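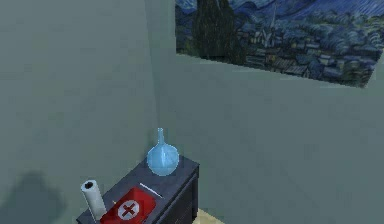
Figure 2. Rendered view of a cabinet-top scene with a flask, a paper towel roll, a first aid kit and small items. Source: Flendale scene set, rendered by the authors.

4.2 Rules for scene release

The release rules in this section apply to every simulated scene that is used to score a manipulation policy. They were drafted after a first round of testing in which two sites, Osell and Gudier, ran the same policy on nominally identical scenes and reported success rates that could not be compared. The policy weights matched. The scene files did not: object masses had been edited at one site and camera poses at the other, and neither change had been logged.

A scene is treated as a versioned item with three parts: the geometry, the physical parameters and the camera set. A change to any part produces a new version number. Results obtained on different versions are never pooled, even where the change is thought to be cosmetic. The Flendale set holds 424 scenes under this rule, of which 41 were withdrawn during review and replaced.

Object placement. Each object must be at rest before the first policy step. The simulator is run without robot commands until all object speeds fall below the limit given in the scene file, and only then is the start state saved. Objects that stand on end, such as the towel roll in Figure 2, are checked a second time with a small push applied to the supporting surface. If the object falls, the start state is rejected. Narrow items lying flat are subject to a separate check for overlap with their neighbors, as contact errors between thin shapes were the most common fault found in review – 23 of the withdrawn scenes failed on this point alone.

Transparent objects. A see-through object may look correct in the color image and still return no usable depth. For any scene that contains one, the release must state whether depth is taken from the renderer directly or passed through a sensor model. Direct depth is allowed for development. It is not allowed for scored runs, where it gives the policy information that a physical sensor would not supply. The flask in Figure 2 falls under this rule.

Small items. An item that covers only a few pixels in a given camera view may not be named as a target in an instruction scored from that view alone. It may remain in the scene as clutter. The reviewer decides this from the rendered image at the resolution the policy receives, not from the object list, which gives no indication of apparent size.

Wall content and background. Posters, paintings and other printed matter are permitted. They add visual variety at low cost, and policies trained against bare walls have shown a drop in performance when a detailed background is introduced. Figure 2 combines plain gray-green walls with a reproduction of "The Starry Night" above the cabinet. Three conditions apply. The texture must be listed in the scene file with its source and license. It must not contain readable instructions. It must be held fixed across all trials of a scene unless background change is the variable under test.

Camera views. Partial views of furniture and objects are acceptable, and in narrow rooms they are hard to avoid. In Figure 2 the base of the cabinet is out of view and the red kit is only partly inside the image. Where a task target is partly out of view, the scene file must say so, and at least one other camera must show the target in full at the start state.

Safety-marked objects. Items that carry a medical or warning symbol are handled as ordinary rigid bodies in simulation, but tasks that involve them are reported under a separate heading. The Oh protocol, which we follow here, asks for this split so that a high average score does not hide poor handling of items that would matter in a home or clinic.

Review is done by one person who did not build the scene. The reviewer signs the version number, and the signed list is frozen in November for the following test cycle. Faults found after the freeze are recorded and published with the results, but the scene is not edited until the next cycle opens. Section 4.3 gives the format of the fault record.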